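Sterilcombe street sim pack — worth it for pavement robots?
Posted in Robots & Automation

Settimio Colombo
Hi all, bit of a rush. We've got two small delivery robots, and want to test crossings in simulation before we let them loose on real roads. Looking at the Sterilcombe city pack, run through Yeoman. Trial lasts 14 days and I've used most of it allready. Renders below are from the downtown map.

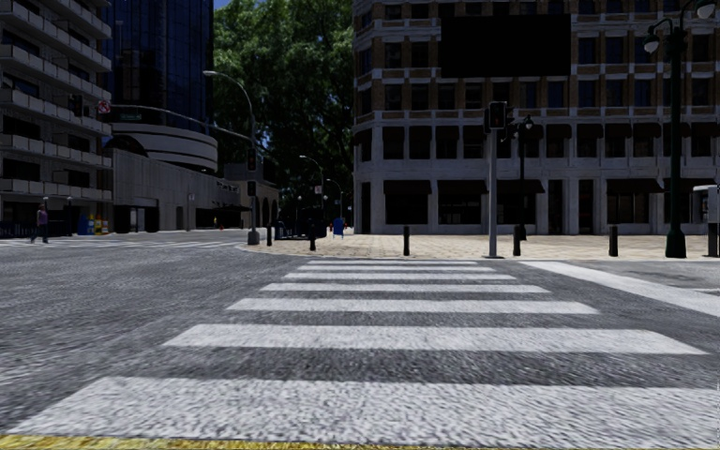
Price is my main worry. 111 a month for one seat, and the extra maps cost more on top. For that I'd want crossings my planner can't just learn by heart. The painted stripes are good — coarse, streaky asphalt between them, and the bollards along the far corner give the lidar something to chew on. But the big billboard on the building opposite is plain black. Missing texture or is it meant to be like that? Also can I get more people walking about? Need a busy crossing, not one or two.

Ground detail matters more to us than buildings. Small wheels, so joints and cracks are the whole game.
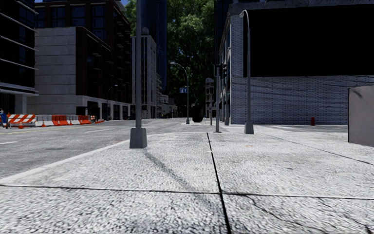 Can't tell yet if the cracks are real geometry or only painted on. My robot drove over everything without a wobble, which makes me suspicious. Anyone used this for wheels and not just cameras? Need to decide before end of September.

Osvaldo Zuccaro
Used it for almost a year. Cracks are texture only on the standard maps. Kerbs are proper geometry, so kerb tests are fine. There's a rough ground add-on which gives you real height, but it ate my frame rate — 60 down to unusable on an older card. Try it in the trial, ask support to switch it on.
Blank billboards are normal. It's an empty slot, you drop your own picture in under Surfaces. Leave it if you don't care.
Pedestrians: slider in the traffic panel, set it before you load the map or it does nothing. Cones and barriers sit on their own layer, you can shift them to block a route.
I'd pay for 2 months, get your camera tests done, then cancel.

Dristano
no idea about wheels but is there a London map yet?? they said soon when I signed up. the kerbs and signals on the US style one are no use to me

Settimio Colombo
Thanks Osvaldo, slider thing worked. Have asked support about the add-on, will post what they say.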